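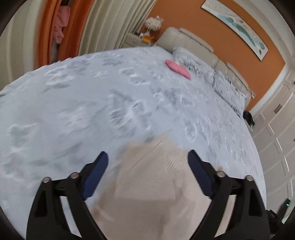 A beige garment laid out on a butterfly-print bedspread.

Home | News | Press Room | Stores | Contact

OLLUS TO SELL BEDSPREADS WITHOUT THE "TRANSFORM YOUR BEDROOM" PROMISE

MacRitchie, September — Ollus, the bedding and storage retailer, will drop the words "transform," "sanctuary" and "effortless" from its fall bedspread range after asking customers what they use the top of the bed for during the day. Most of them fold laundry on it.

The company surveyed 1,362 customers through its stores and mailing list. Of those, 992 said the bed was where clean clothes got sorted and folded. Only 37 said they had ever arranged cushions the way the catalog shows them.

"We have been selling people a hotel room for years, and I doubt many of them wanted one," said Melur Simanjuntak, head of home textiles at Ollus. "They want a cover they can put a sweater down on and fold it. I'm not convinced a bedspread can do much more for anybody, and I'd be wary of a company that says otherwise."

The fall range is called Clument. It has pale, cool colors and prints of leaves, flowers and butterflies, and it comes in three sizes. Ollus makes no claim that the prints are calming. The covers can be machine washed, and the care label now gives the shrinkage found in the company's own wash tests.

Ollus is also withdrawing its Enport folding board, a plastic panel sold to speed up the folding of shirts and knitwear. Staff who tried it at home went back to folding by hand within a couple of weeks, and several reported that the board ended up under the bed. Customers who bought one can return it to any store for a full refund, with or without the box.

In its place, each Clument cover comes with a single printed card on folding knitwear. Lay the garment flat, smooth out the body, bring in the sides, then fold up from the hem. The card does not promise a tidier home.

"A survey of our own customers is a survey of our own customers," Simanjuntak added. "I wouldn't hang a whole theory of housekeeping on it — but it was enough to make us rewrite the labels."

Clument goes on sale at all Ollus stores this month. The first 100 covers sold at the MacRitchie store will be offered at half price.

Comments (3)

dellaport: So the news is that they stopped exaggerating. And it's still a press release.

R. in 4B: I like my folding board. Do I have to give it back?

hemline_jo: How much DOES it shrink though? They mention the label and leave out the number.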